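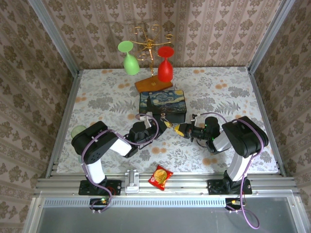 How Patterns Repeat: Wallpaper, Cloth and Tiles

Look at the walls, curtains and cushions in any house and you will probably find a pattern. It may be stripes on a wall, leaves on a tablecloth or squares on a kitchen floor. Most of these patterns were drawn only once, as one small piece. The rest is copying.

What is a repeat?

The small piece that gets copied is called the repeat. A designer draws the repeat so that its right side joins its left side, and its bottom joins its top. When copies are placed next to each other, the lines carry on from one to the next.

The height of the repeat is measured from one point in the pattern to the next place where the same point comes up. A small spot pattern may have a repeat shorter than your thumb. A pattern with large flowers may have one longer than your arm.

Suppose a repeat is 500 millimetres high. A wall that is 2,535 millimetres high has room for five whole repeats, with 35 millimetres left over. The paper hanger has to decide where that last thin strip of pattern will go. It is usually put at the bottom, behind a chair or a cupboard.

Four ways to move a shape

A shape can be copied in four ways without changing its size.

Sliding. The shape moves along, up or down, but does not turn. Mathematicians call this a translation. Every wallpaper pattern uses it.

Turning. The shape spins around a fixed point. This is a rotation. A shape given a half turn ends up upside down.

Flipping. The shape is copied as if in a mirror. This is a reflection. The line where the mirror would stand is called the mirror line.

Sliding and flipping. The shape moves along and is flipped over the line it moves along. This is a glide reflection. Footprints in wet sand are made this way: left, right, left, right.

A designer may use one of these or several together. In the end there are only 17 different ways to put them together so that they fill a flat surface with a repeating pattern. They are called the wallpaper groups. The colours and drawings can change for ever, but the plan underneath is always one of the 17.

Damask

Damask is an old kind of cloth, named after the city of Damascus in Syria. The pattern is woven into the cloth instead of being printed on it. Some threads lie mostly on top and others lie mostly underneath. Light bounces off them in different ways, so the pattern shows even when all the threads are the same colour.

Weavers often used large flowers and leaves with a mirror line down the middle. There was a practical side to this. On some looms, the instructions for one half of the flower could be used backwards for the other half.

Later, wallpaper makers copied the look. Damask wallpaper is normally printed, often in two shades that are close together, such as beige and taupe. Taupe is a brownish grey. The rounded flower shapes are often called medallions.

Straight match and drop match

Wallpaper comes in long rolls, and each length cut from a roll is called a drop. The edges of two drops must meet so that the pattern carries on across the join.

In a straight match, each drop starts at the same place in the pattern. If a flower is cut in half at the right edge of one drop, its other half is at the same height on the left edge of the next.

In a drop match, the pattern moves down between one drop and the next, often by half a repeat. Flowers then form slanting rows. Drop matches hide the joins well but waste more paper.

Plain stripes that run up and down need no matching at all. This is called a free match.

Scattered patterns

Some patterns look as if they had been thrown down by chance. Leaves point in many directions and dots sit in the gaps. Such a pattern is called a tossed pattern by people who design cloth.

It still has a repeat. To find it, choose one leaf with a dot close by and search for the same leaf with the same dot. The distance between the two is the repeat, or a whole number of repeats. Designers try to make this search difficult. A large gap or a dark patch is easy to spot, and when it is copied many times it makes a line across the cloth. The fault is called tracking.

How the copies are printed

One method uses a roller. The pattern is cut into its surface or raised up on it, and the roller is covered with ink and turned against the paper. One full turn prints one repeat, so the distance around the roller must equal the height of the repeat, or fit several repeats exactly. Each colour usually has its own roller.

At the Malgate mill in Drellton, the oldest roller in the pattern store is number 789. It printed a fern design in grey. The set for the Tondard stripe needed 9 rollers, and if one of them was out of line, a pale edge showed beside each stripe.

Try it: make your own repeat

You need a square of paper, a pencil, scissors and sticky tape.

1. Draw a shape in the middle of the square. Do not touch the edges.
2. Cut the square in half from top to bottom.
3. Swap the two halves and tape them together on the back.
4. Cut the square in half from side to side. Swap these halves and tape them too.
5. Draw something in the empty space in the middle. Keep away from the edges again.
6. Trace or photocopy the square several times and lay the copies side by side.

The first shape will now join up across the corners.

Words to know

Drop: one length of wallpaper, from ceiling to floor.
Medallion: a round or oval shape used in a pattern.
Mirror line: the line a shape is flipped over.
Repeat: the piece of a pattern that is copied.
Tracking: a line that the eye picks out by mistake in a repeating pattern.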